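26 December 2021 — notebook, parts budget

Pads first. Both are scuffed and peeling along the top rim.
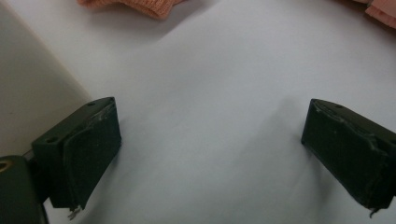 To order

Finger pads from Astberg, pack of 15. Deisy Palomino wants 2 packs — fine by me. The Jemedine quote came to 1012 and covers new fingers too. Hold that until May.
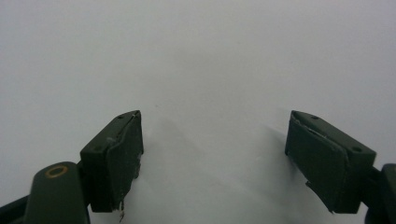 Fingers open, pad edges ragged.

Cap for this round is 500. Ask Vaketport about shipping before anything is signed. Cloth items stay on the task list.
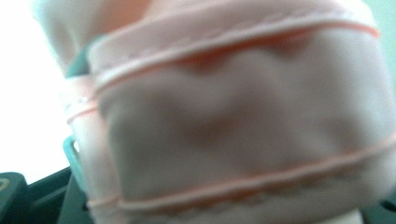
Pink cloth with peach trim, up close.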